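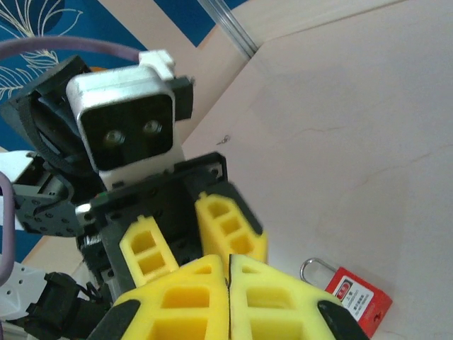

Porkau is a paint and color shop. We mix interior and exterior house paint, match old colors, and teach evening classes for people who want to choose their own. Most customers walk in with one color they already like and no idea what to put next to it, so that is where our first class begins. Yellow and purple sit across from each other on the color wheel, and a lavender-purple cable in the same view as a pair of yellow foam pads shows what that does: each one looks stronger for having the other nearby. On a wall the effect is a lot bigger, and we usually suggest keeping one of the two to a door, a shelf or a chair.

Where we started

Efua Opoku and Killian Besnard opened the shop in a former shoe repair at 2091 Hidus Avenue. Efua had painted houses for other people's companies and was tired of fixing colors that had been picked from a chip the size of a stamp. Killian had run the tinting machine at a hardware store. Their first product was a flat white for ceilings, and we still sell more of it than anything else.

The shop took over the unit next door when the bakery moved out. The ovens went, the tile floor stayed, and the classroom is there now.

What we sell

Our own line is called Deko. It has 73 colors, in flat, eggshell and semi-gloss. We add a color when customers keep asking for something we can't get close to, and we drop one when it stops selling. Formulas for dropped colors are kept on file, and we will mix them on request in quart or gallon cans.

The exterior line is called Aryee. It comes in fewer colors – mostly grays, greens and a brick red – and it needs a primer on bare wood.

We also match paint from samples. Bring a piece at least as big as a playing card. Fabric can be matched, but it takes longer, and we will ask you to look at a test patch in daylight before we mix a full can.

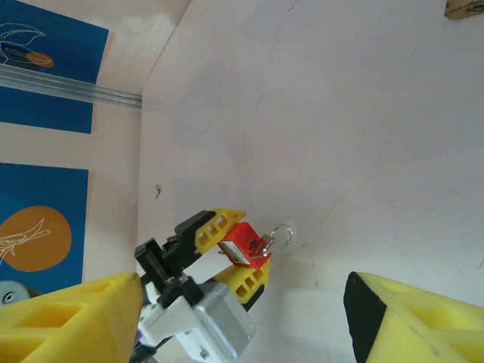
Bernice Quaye wrote to us in December to say that her test patch had looked fine in the shop and much too green in her hallway. She asked why we hadn't sent her home with it first, and said she would have gladly waited a day. We remixed the paint, and every match now goes home as a painted card before the can is made up. Keep the card after the job is done. The formula number is on the back.

Classes

Senyo Quansah teaches the color classes, which run from 6:30 p.m. to 8:30 p.m. There are 12 seats. The beginner course covers the color wheel, light at different times of day, and choosing trim. A separate session on brushes, rollers and cutting in is held in the spring, with old clothes recommended.

Working with us

Rozália Charvát handles trade accounts and deliveries. Painters and landlords can set up an account at the counter and order by phone for pickup the next morning. Opened cans of tinted paint can't be returned. Unopened cans of ceiling white can, with the receipt.

Parking is behind the building, through the alley.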